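**Odau, 15th May** – Costton has released a new set of household tasks for its teaching program, in which a person shows the robot a job by remote control and the robot later tries it alone. The set holds 3,308 demonstrations, recorded in April by eight operators at the company's site in Brinberg. Of these, 581 concern sofas and pillows.

"A pillow is soft and has no fixed shape, so the operator must decide where to hold it," says Kerstin Teuber, head of teaching at Costton. "We want the robot to learn also these decisions."
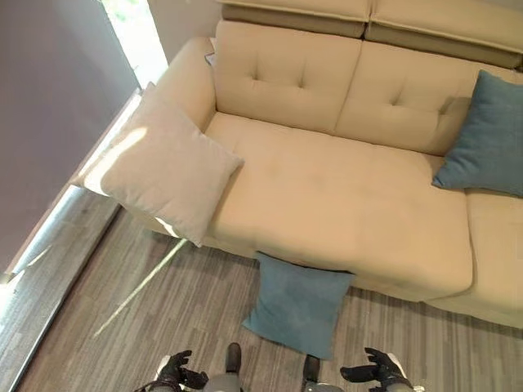
*Tidying a sofa: one teal pillow on the floor between the robot's hands, another on the seat.*

Trevaskis will be the first partner to use the set.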